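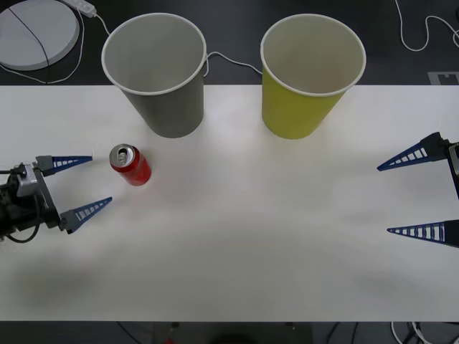 The long life of a company slide deck

The induction deck at Cleltport had 155 slides when Orlando Grajales was asked to look at it. The oldest of them still used the firm's former logo. One gave a fax number for reporting sickness.

Grajales works for Sernau, a small studio that builds and repairs presentation templates. Most of its customers are firms that have used PowerPoint for years and have never had anyone in charge of it. They buy a template, staff add to it, slides get pasted in from other files, and after a while the master is carrying far more than it should.

"People ring up and say the file is slow," he says. "Then you open it and see what's in there."

What was in the Cleltport file was 329 layouts. A normal deck needs a dozen or two. The rest had come in with pasted slides, each bringing its own master along, complete with fonts and colours that matched nothing else. There were 52 versions of the title slide alone. Some differed only in the position of the date.

Cleaning up a file like this is slow work. Grajales starts by making a copy and deleting every layout that no slide is using. That usually gets rid of more than half. He then goes through what is left and moves each slide onto the nearest layout in the new template, checking that the text has landed in a proper placeholder. Text typed into a loose box won't follow the template when the font changes, and it doesn't show up in outline view either.

Pictures are the next job. Photographs straight from a phone can be far bigger than a projector will ever show, and cropping one in the slide does not make the file smaller unless the cropped parts are thrown away. The Cleltport deck had the same harbour photograph on slide after slide, stored as a separate copy each time. He put it on the master once.

Colours took longer. The firm has an official blue, but the charts had been coloured by eye over several years and no two departments had picked the same shade. In the new template the theme colours are set in a fixed order, so a fresh chart comes out in the right ones without anybody touching it. Grajales checked the pairs for contrast, dropped a pale yellow that could not be read on white, and left two slots grey on purpose. Staff tend to use every colour they are given.

The harder conversations were over content. A template can be finished in a few days, but deciding which slides should survive belongs to the people who present them, and the induction had 3 departments with a claim on it. Safety wanted all its diagrams kept. Personnel wanted the history section shortened. Operations had a separate version nobody else had seen, with better maps, and those maps are now in the shared file.

Not every customer goes that far. Eshun, a training provider, asked Sernau for a new master and nothing more, and moved its old slides across itself. Mosov went the other way and gave up on a single deck altogether. It now keeps short files by topic, and presenters put together what they need on the day. Grajales thinks this suits firms with confident speakers — less so those where the same talk has to be given in the same way at every site.

He is wary of ready-made packs sold by the hundred slides. The designs can be good, he says, but buyers pay for funnels and pyramids they will never use, and the unused pages stay in the file. His advice is to take the four or five layouts that fit and delete the others before anyone else gets a copy.

The new Cleltport deck was handed over on 5/13/23. It has one title slide. The file is kept on a shared drive where only two people can edit the master, and requests for a new layout go to them by email. The first request, for a slide with room for six logos, arrived the same week and is still being discussed.

Contact us | Copyright 2023, all rights reserved | Back to top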